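Small kitchen, white table: how I keep things clean and in their place

4 Nov 2021

Kitchen tips, by the writer of the Kullholm home pages

When we moved to our flat in Kullholm, the kitchen was the smallest room, and it still is. There is one table, and everything must happen on it: breakfast, cutting, homework, sometimes ironing. I have collected here the habits which stayed with me. Some I learned from my mother, some from my neighbors, and a few I learned by breaking something.

Choosing what stays on the table

The table is white. Many people told me not to buy a white one, and I understand them, but I like that I see every crumb. With the dark table we had before, I thought it was clean and then my sleeve was sticky.

I have one rule. What is used every day can live near the table. What is used once a week goes in the cupboard. What is used once a year goes in the box on top of the cupboard, and if I do not remember what is in the box, I give it away without opening it too slowly.

For every day we have a plate and a bowl for each person, each in a different color. It began as a thing for the children, so that they do not fight, but now the adults do the same. If a bowl is left by the sink, we all know who must wash it.

Ketchup and other bottles

A ketchup bottle makes more dirt than any other thing in my kitchen. The cap collects a dry ring, the ring falls in small pieces, and the bottom of the bottle leaves a red circle wherever it stands. This is what I do:

Wipe the cap after each meal with a damp cloth, before you close it. It takes a moment, and later it takes much longer.

Once a week take the cap off and put it in a cup of warm water with one drop of dish soap. Leave it while you wash the other dishes. Clean the hole with a toothpick. Let it dry fully before you put it back.

When the bottle is almost empty, lay it down on a plate with the cap a little lower than the base. The plate catches what may come out. If you lay it directly on the table, you will wipe the table, the bottle and perhaps also the chair.

Do not put a new bottle in use before the old one is finished. We had once three open bottles in the refrigerator door, all of them with two spoons inside.

The same works for mustard and for honey, but honey must stand upside down in a glass, or it takes all evening.

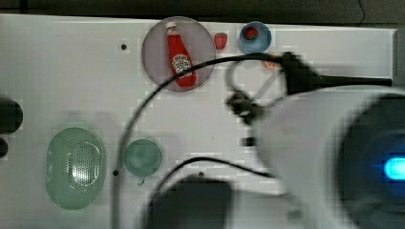 Ketchup lying on the pink plate, one strawberry in the blue bowl and one beside the plate, green colander at the left.

Washing strawberries without making them soft

I do not wash strawberries when I bring them home. They like to be dry. I take them out of the shop box, look at each one, and remove those with a soft place. One bad strawberry is enough to spoil its neighbors by the next morning. Then I put them in a wide bowl with a paper towel on the bottom, in one layer if there is space, and they go in the refrigerator.

Wash only what you will eat now. Put them in a colander with the green leaves still on. If you pull off the leaves first, the water goes inside and the taste goes out. Use cold water and not a strong stream. I hold my hand under the tap so that the water falls from my fingers and not directly on the fruit. Shake the colander gently two or three times, wait a little, and move the strawberries to a bowl for eating.

A wide and low colander is better for berries than a deep one. In a deep one, those at the bottom carry all the others. For pasta I prefer the deep one, so we have both, and the wide one fits inside the other in the cupboard.

Cleaning the holes of a colander

Small holes are good for rice and bad for the person who washes. Rinse the colander immediately after use, from the outside to the inside, so that the water pushes the pieces back the way they came. When starch has dried in the holes, do not scratch with a knife. Put the colander in a basin of warm water for half an hour, and brush it with an old toothbrush. I keep one for this only, with a piece of tape around the handle, after a misunderstanding in our family.

If the water in your area is hard, as it is here, a white film comes with time. I mix one part of vinegar and three parts of water, and leave the colander in it for the length of one cup of coffee. Then rinse well. Check first that the material of your colander tolerates vinegar. Aluminum does not like it.

Marks on a white tabletop

There are marks that come off and marks that stay, and it is good to know which is which before you lose your patience.

Red from ketchup or strawberries: wipe at once with cold water. If it has already dried, lay a wet cloth on it for ten minutes. After this, make a paste from baking soda and a little water, spread it with a finger, wait, and wipe without pressing. I do not use the rough side of the sponge. It takes away the spot and also the shine, and then the next spot goes in deeper.

Grease: dish soap and warm water, and a second cloth with only water. If you forget the second cloth, the table looks clean but dust sticks to it.

Gray shadows: in my table these came from the bottom of pots. A white eraser from the school bag helps with some of them. Try in a corner first.

Small holes: crumbs and water go inside, and slowly the edge can swell. Clean the hole with a dry brush, let the table dry overnight, and fill it with a small amount of white filler. Use a piece of an old plastic card to make it flat. From a distance my repairs are not visible. From near they are visible, but nobody eats with the nose on the table.

Where I keep what

The bowls stand one inside the other, the biggest below. Plates I keep on their side in a simple wire rack. Before, they were in a pile, and the one I wanted was always the lowest.

The rack I bought at the Stesex store for 51 crowns, and it is the cheapest useful thing in this kitchen. A drawer insert from the same place was 50 and I cannot recommend it, the spoons slide below it. For the wall shelf we paid 2,150 to Krajčí, who also came to put it on the wall. That was much money for us, but the wall here is old and crumbles when you drill, and I did not want to learn this with my plates on top.

Put heavy things at the height of your hips, light things above the head. Cups hang under the shelf on hooks. Leave one hook empty, it is useful for the cloth.

The evening round

Before I turn off the light I make one round. Food goes first: fruit back in the refrigerator, bottles closed and wiped. Then dishes in the sink, even if I will not wash them until morning. Then the table, from the far side toward me, with the hand under the edge to catch the crumbs. The cloth is rinsed and hung open. A cloth left as a ball smells already the next day, and then it gives the smell to the table.

If you have only the strength for one of these, take the table. In the morning it is easier to begin.

Next time I will write about the refrigerator door, and about the linen towels from Pruvurmont, which became soft only after many washings.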